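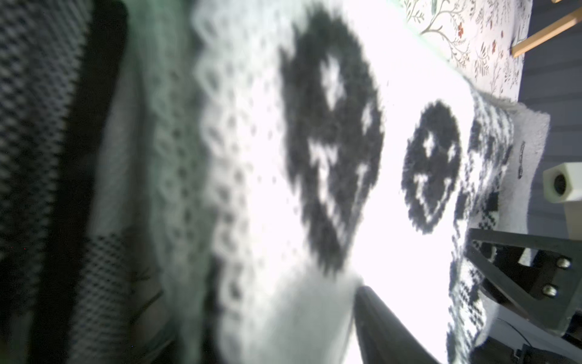 Omine Textile Handling Starter Cell

Equipment > Soft goods handling > Starter cells

A single-arm bench cell for labs, mills and laundries that want to pick up cloth by machine and have read enough to be nervous about it. Sold as a complete kit, or in pieces to people who already own the expensive half.

Availability: built to order
Price: by quote (see Budgeting, further down, before you ask for one)
Sold and supported by: Binine

Overview

Cloth is a poor customer. A steel block stays where you left it and keeps the shape it had in the drawing. A sweater has no drawing. It folds, it stretches, it hides its own sleeves, and if it's knitted it has several hundred loops on the surface waiting for a sharp corner to come by. The Omine cell was put together for that kind of work: sorting, lifting, spreading and rough folding of knits, terry, printed cotton and other household fabrics, usually in a heap, usually not the heap you planned for.

We should say early that it's slow. If you need folded towels by the thousand there are dedicated folding machines that will do it beautifully, and they will fold nothing else for the rest of their lives. Omine is for mixed goods, trials and process development. Customers who buy it as a production line tend to call us in the second week, and the calls are long.

What's in the kit

Two-finger gripper with tapered fingers and replaceable tips
Wrist camera with bracket and cable
Cable guides (please use them)
Jalali controller, bench version
Mounting plate for the arm
One set of spare fingertips
Tool roll
Printed setup guide, which is short and better than the PDF

What isn't in the kit

The arm. We can quote one with the cell, but most buyers have one already, or have a colleague down the hall who has one and doesn't lock the door.
The bench. It should be heavier than you think.
Guarding. Your safety assessor will have views, and they outrank ours.
Fabric. Bring your own, and bring the awkward stuff.

Main figures

Arms supported per controller: 2
Usable work area: 400 mm square
Opening between fingers: 75 mm
Fingertip life, mixed knits: 3000 grasps, after which inspect and probably replace

The fingertip number is the one people argue with. It comes from our own bench, on a mix of knitwear and terry. Smooth cotton is kinder. Anything with sequins is outside the warranty and, we feel, outside reason.

Choosing fingertips

Standard tips come fitted. They are tapered so they can press down into a fabric and gather a ridge of it between them. For knits this works well as long as you keep the closing force low. Too much force and you get a firm grip along with a dent that shows up in every later photo of the garment.

Soft tips are an option for loose knits and anything with floats on the back, meaning most two-color patterned work. Floats are the strands that run behind the pattern, and a hard edge that gets under one will pull it for quite a distance. Ask us how many sweaters we own that can no longer be worn in public.

Wide tips suit towels and bedding. They're heavier and they block more of the camera's view, so order them only if most of your work is flat goods.

A note on the camera

The wrist camera sits close to the fingers. That gives you a good look at the grasp and a poor look at everything else. Plan for three things when you budget your setup time.

First, white fabric. Under strong light it washes out, and the texture you were hoping to use goes with it. Dimmable bench lights cost very little compared with the afternoons you'll spend adjusting exposure without them.

Second, focus. At working distance part of a garment will be sharp and part of it won't, because garments refuse to be flat. If your software wants crisp detail from cuff to collar, you want an overhead camera too. The Jalali controller has a spare input for one.

Third, pattern. High-contrast knits, checks and houndstooth are hard on edge detection. The software sees an edge at every color change and gets terribly excited. Put a few of these in your test pile from the start – it's cheaper to be humbled before the purchase order than after it.

Budgeting

Most first-time buyers price the hardware with great care and then put down nothing for everything else. A more useful budget has lines for the following.

Hardware: the cell, the arm if you need one, shipping and the bench
Lighting: dimmable, and more than one source
Spares: a second set of tips at minimum, and a spare camera cable, as the cable moves every time the wrist does
Test goods: a proper pile of garments and cloths you're willing to ruin
Staff time: over 75 hours for the first usable task, assuming the person has set up an arm before
Training: optional, one visit, on your site

Test goods get cut first when the budget is trimmed. Please cut something else. A trial run on identical new white towels will tell you how the cell handles identical new white towels. Thrift stores are good for this and so are the backs of employees' closets. You want stretched things, pilled things, things with labels sewn on crooked, and at least one item whose pattern makes you slightly dizzy.

Planning the site

The cell needs one standard outlet for the controller and one for lighting. Leave room behind the arm so that someone can reach the cable guides without moving the bench. Keep the work surface a plain, even color if you can. A surface with strong lines or a busy print is one more thing for the vision software to have opinions about.

Clear small hardware off the bench before running. Loose spacers, sticks and the like have a way of ending up under the cloth, and the gripper will pick up whatever it closes on.

Lint is real. Wipe the camera window at the start of each day and brush out the finger joints weekly. Terry is the worst offender.

Lead time and ordering

Cells are assembled in our Basel workshop and tested on a bench there before packing. Orders confirmed by the end of this month ship in June. After that the schedule gets vague, and we'd rather give you a date in the quote than a hopeful one on a web page.

To request a quote, send us the arm model, the fabric types you plan to handle and the size of your largest item. "Various textiles" is an answer we receive a lot. It's fine, but the quote will be various too.

Trial pile service

If you aren't sure the cell suits your goods, send us a box of them. We'll run the box on our bench and return it with the grasp logs and a plain written opinion, which is sometimes no. The fee comes off the price if you buy. Mark anything you need back in one piece, and then consider leaving it out of the box.

Related items

Soft tip set for Omine gripper
Wide tip set for Omine gripper
Jalali overhead camera mount
Second-arm cable kit

Page updated Saturday, May 11, 2019. Specifications may change between this page and your quote. The quote wins.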